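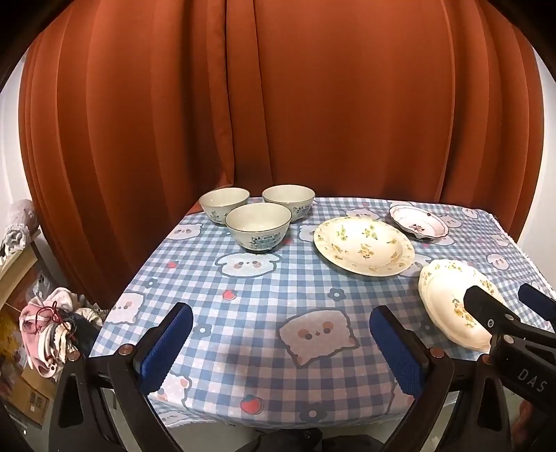 Can oval plates and round plates share one stack if they come from the same set?

Keep them in separate stacks. The foot rings are different shapes, so an oval sitting in a round well bears on two short arcs instead of a full ring, and the load ends up on the glaze.

chidiac_shelf
Posted Fri 3 June

Asking the above for a full re-sort and answering the part I already know. Contents: oval cream plates with the yellow floral, the large round plate in the same pattern, three cream rice bowls with the cartoon band, one small scalloped dish with the flower in the center. Everything is out on the table on the gingham cloth. The cabinet is a Skallstead wall unit, 200 mm between shelves, which I can shift up or down on the pin holes.

What I don't know:
Do the bowls nest or sit side by side?
Does the scalloped dish go on top of anything?
Is felt between the ovals worth the added height?

dry_rack
Nest the bowls. Three rice bowls of the same size nest without trouble provided the foot ring lands in the well and the walls don't touch. Put one inside another and turn it. If it grinds, the walls are bearing and you want a liner. If it turns freely, leave it alone.

Scalloped dish goes on its own, on the upper shelf. A wavy rim has no continuous bearing surface, so anything resting on it sits on the high points. On top of a stack is acceptable. In the middle is how you get chips.

mtl_hinge
Disagree on nesting. Foot rings are often left unglazed and they are the most abrasive part of the piece. I would stand the bowls side by side if the shelf is deep enough. You lose some width and you stop thinking about it.

dry_rack
You can take the bite off a foot ring with 400 grit wet-or-dry and water in two minutes. I do it to every new bowl. Width is the scarce thing in a wall cabinet.

mtl_hinge
I'm not sanding someone's printed bowls on the strength of a forum post. If OP wants to, fine.

chidiac_shelf
Turned one inside another. A faint scrape at one point and free the rest of the way. I take that as one high spot on a ring. Will look at it in better light.

Separate matter: the cloth. It's the blue-and-white check with the cat and puppy faces, and I have been using it as the sorting surface for everything. Is cloth alone enough under ceramics, or should there be a pad? 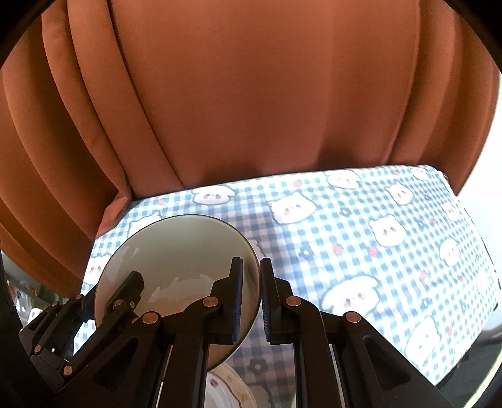 Ya-wen Cheung would put a pad under it. A single layer of printed cloth slides on a hard tabletop, and when you set a plate down at an angle the cloth creeps and the next piece moves with it. She uses the Droteck underlay, cut 2 inches short of the edge all around so it doesn't show.

chidiac_shelf
Noted. The cloth does creep. I had put it down to the drape at the back, where it runs up against the orange curtain.

dry_rack
Check that first. If the curtain hem rests on the cloth, or the cloth is pinned behind it, you get a pull every time the curtain moves. Bring the table forward 6 inches and see whether it stops. Costs less than an underlay.

amna_d
Amna Dogar here, I mostly read the linen section. Both are worth doing. On the underlay: wash the cloth before you cut anything to size. Printed check can come up short in the first hot wash, and then the pad shows on two sides. I lost one that way in November. Cold wash, line dry, measure, cut.

mtl_hinge
Back to felt between the ovals. Measure the stack with and without. Craft felt is thick, and on a tall stack it can cost you a plate's worth of height. Paper plates or coffee filters do the same job for almost nothing. Paper towel is fine too, though it shifts.

dry_rack
Agreed on that. I would only line the ovals if the pattern runs into the well where the next foot lands. If the floral is all on the rim, the foot never reaches it.

chidiac_shelf
On the large round the rim has most of it, but there are scattered flowers in the well as well. I'll line that one if anything goes on top of it. For the ovals I'll check piece by piece.

Plan as it stands:
Lower shelf: ovals in one stack, long axis front to back. Large round beside them, by itself.
Upper shelf: bowls and the scalloped dish.
Shelf pins moved so the lower bay is 7 inches clear.

mtl_hinge
Long axis front to back means you pull them out by the narrow end — awkward with a heavy stack. Try it side to side before you move the pins.

dry_rack
Front to back is correct if the cabinet has a center stile. Does it?

chidiac_shelf
It does. Skallstead put it dead center and it doesn't come out. Side to side would overlap the stile, so front to back stays.

mtl_hinge
Then fewer per stack. Two short stacks of ovals, if the width allows.

chidiac_shelf
It might, with the bowls nested. Which puts me back at the foot ring. Does the 400 grit need to be a fresh sheet, or will a worn one do?

dry_rack
Worn is fine. Keep it wet, stay off the glaze line, rinse well afterward.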